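Intro to Materials Wear, notes for unit 6
Handout, revised April 24, 2026

Read before lab. Chapter pages are on the course site. These are my own notes typed up fast so forgive the gaps, bring questions.

Where we left off: corrosion. Metal plus environment. This unit is metal plus contact. Things touch, things slide, stuff comes off or gets moved around. The field word is tribology, you need to be able to spell it on the final.

Main kinds of wear

Adhesive. Two surfaces pressed together, high spots weld a little, then tear when they slide. Material moves from one side to the other. Worse when the metals are alike. Steel on the same steel, bad idea. Galling is the ugly version, think of a stainless bolt that locks up halfway down its thread.

Abrasive. Hard thing plows a softer thing. Two-body = the hard thing is part of the other surface (file, sandpaper). Three-body = loose grit in between, free to roll. Two-body usually takes off more for the same load since the grit can't roll out of the way. Know the difference, it comes up every term.

Fatigue. Load on, load off, many times. Crack starts under the surface, works its way up, a flake drops out. Pitting in gear teeth and bearing races.

Erosion. Particles or drops hitting a surface. Angle matters. Ductile metals lose most at shallow angles, brittle ones at close to straight on. Draw the two curves on one plot.

Fretting. Tiny back and forth motion in a joint that is supposed to be still. Red-brown powder around steel bolts. Often blamed on rust.

The one equation

Archard. V = K W L / H

V volume lost
K wear coefficient, no units
W load pushing the surfaces together
L total sliding distance
H hardness of the softer surface

Double the load, double the loss. Double the hardness, half the loss. Contact area you can see isn't in it, which bothers everyone the first time. Real contact is only at the high spots and that area goes with load over hardness, so it's already in there.

K is where all the trouble hides. It can change by powers of ten when a lubricant film fails. Don't quote a K without saying what pair, what lube, what load.

Worked one from class: W = 90 newtons, L = 400 meters, same K and H throughout. Product W times L is 36,000. Now the load drops to 45 and the part slides 800 meters. Same product, same loss. Most of you said less. Check that you see why before moving on.

Units. Use pascals for H if you use newtons and meters for the rest. Vickers numbers off a data sheet are NOT pascals, convert first. Half the lost points last February were this.

Coatings and finishes

Paint, powder coat, zinc, anodize, hard chrome. Two jobs, keep the enviroment out and take the rubbing. Very few are good at both.

Paint: cheap, soft, fails by scratching through and then lifting from the edge of the scratch. Powder coat: thicker, tougher, chips at corners because it pulls thin there when it cures. Zinc: soft, but gives itself up to protect the steel, so a scratch is less of a worry. Anodize: hard skin on soft aluminum, eggshell on butter, cracks under a point load. Hard chrome: very hard, has fine cracks already in it, needs a good base.
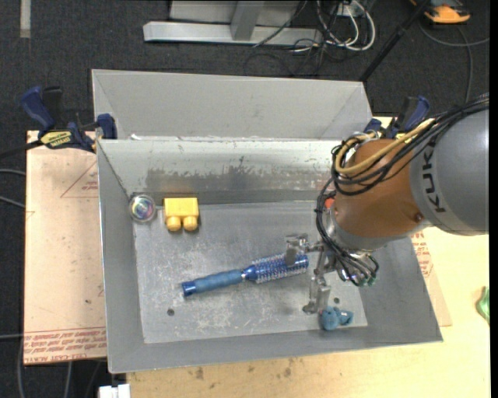

Reading a worn surface. Comes before any measuring, and people skip it. Start with where the marks are, then what they look like, and only then guess at a cause. Direction tells you the motion. Lines all one way = guided sliding. Lines every which way = loose contact. Cloudy areas are usually lots of light marks too fine to pick out one by one, deep single lines are a corner or a hard bit. Practice on the metal bin: pale scratches and cloudy scuffs on the floor panel, and then a darker ragged patch low on the back wall where the finish has been rubbed. Two different looks on one part. Write them up as two entries, don't blend them. And keep "what I see" and "what did it" in seperate columns, you can't get load or number of cycles out of a look.

Terms to use in write-ups: scratch, scuff, gouge, dent, pit, flake, stain, polish. Polish is wear too. A shiny spot on a dull part means something has been there a lot. "Damaged" gets no credit.

Lighting. Low angle light from one side brings out scratches. Turn the part a quarter turn and look again, marks that line up with the light disappear. Diffuse light for stains and color change. Note which you used.

Measuring

Weigh before and after. Simple, fine if loss is big compared to the balance. Clean and dry the same way both times or you are weighing oil. Doesn't catch material that moved but stayed on the part.

Profilometer. Stylus drags across, gives height against distance. Ra is the average roughness and hides a lot, two very different surfaces can share an Ra. Report Rz as well.

Optical scan for area. Slower to set up, no contact.

Case: the Milthorpe chute

Sheet steel chute, painted, dry feed pellets sliding down it. Operator Favex reported paint gone at the bend after 3,493 hours of running. Straight section barely touched. First fix was a harder paint, same brand line, Tillora. Lasted slightly longer, went at the same spot.

Think about why. Pellets hit the bend, they don't just slide on it. Part erosion, part abrasion. Hardness helps with the sliding and does much less for the hits. Second fix, from Gounder, was a bolt-on rubber liner at the bend only. Soft, bounces the pellets, cheap to swap. Still in at the last inspection. Changing the angle of the bend would have been my first choice but it wouldn't fit under the hopper.

For discussion: what would you measure on the liner, how often, what number makes you replace it?

Lab prep

Two coupons each, one coated one bare. Mark the back, never the test face. Gloves, fingerprints show up on the balance. Pin-on-disk runs take the full hour so be on time. Sketch the wear track before you weigh anything.

Homework: problems 2, 5 and 6 at the end of the chapter. In 5 the book gives hardness in Vickers. See above. Skip part c of problem 6, the figure is misprinted and I haven't got a clean copy yet.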